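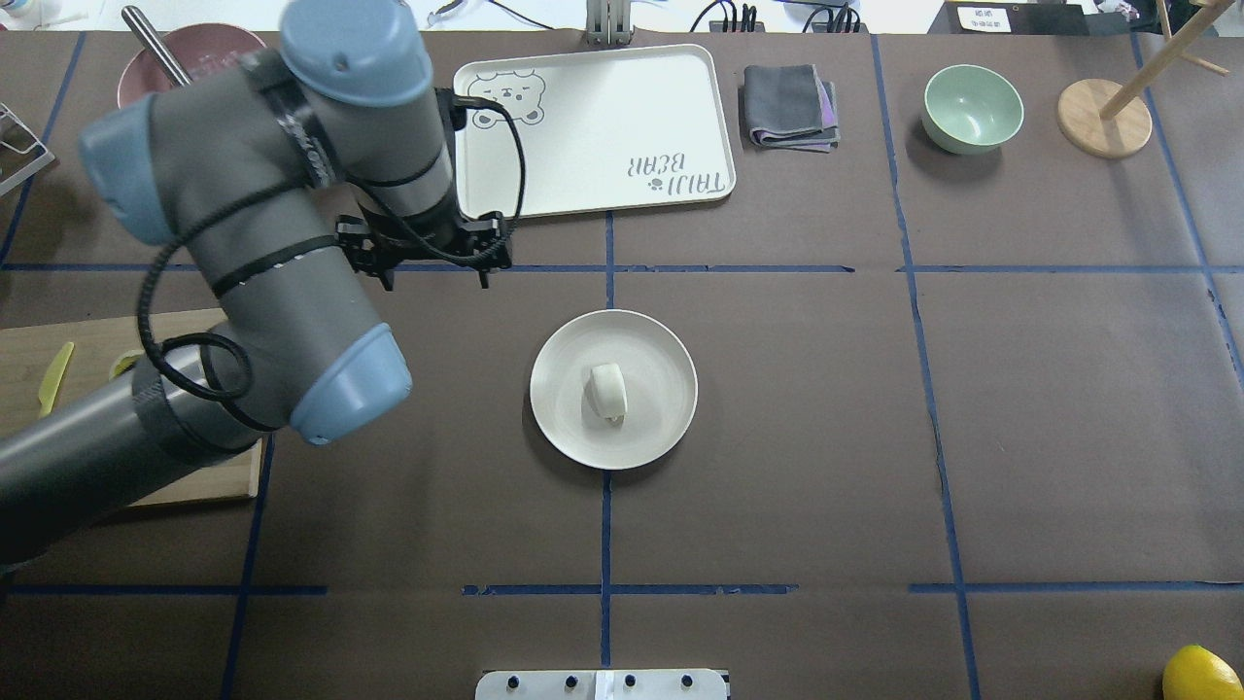

Felden Supper Swap: your questions

What is a supper swap?
You cook one big batch of something you love, bring it along in portions, and go home with everybody else's cooking instead of your own. It's such a good way to eat! We supply tea, labels and a tasting table, and for tasting all you need is a round white plate with a slightly raised rim, which stops a spoonful of dal running into your sleeve. Bring one from home if you can.

How many portions should I bring?
12, all the same dish. You take 12 home. If that's too much for your freezer, bring half and swap half.

What sort of food works best?
Anything that freezes and reheats well. Stews, curries, soups, pies, bean chilli, filled dumplings (please, more dumplings). Creamy potato dishes tend to go grainy, and salads are lovely but belong at the summer picnic.

Do I have to be a good cook?
No! Plain food goes first, nearly always. The lentil soup at the last Riluson Hall swap had vanished before the kettle boiled.

How should I pack it?
In lidded tubs, frozen solid the day before, carried in a cool bag. Write the dish, the date you cooked it and every ingredient on the lid. Stock cubes count as an ingredient, and so does the splash of Worcestershire sauce.

I'm vegetarian, vegan or have an allergy. Can I come?
Yes please. Meat-free dishes have their own table by the window. We can't promise that any home kitchen is free of nuts or gluten, so if your allergy is severe, come for the tea and the recipes and leave the tubs.

How long will it all keep?
Eat it within 3 months for the best flavour. Once thawed in the fridge, have it within 2 days and don't refreeze it.

What does it cost?
£3 a household, towards the hall. Children eat cake for nothing.

Is there a limit on numbers?
The hall holds up to 60, so do book. Places for the November swap open on 30 September 2026.

Can I bring a friend who hasn't cooked?
Of course, they can help with the washing up and taste everything.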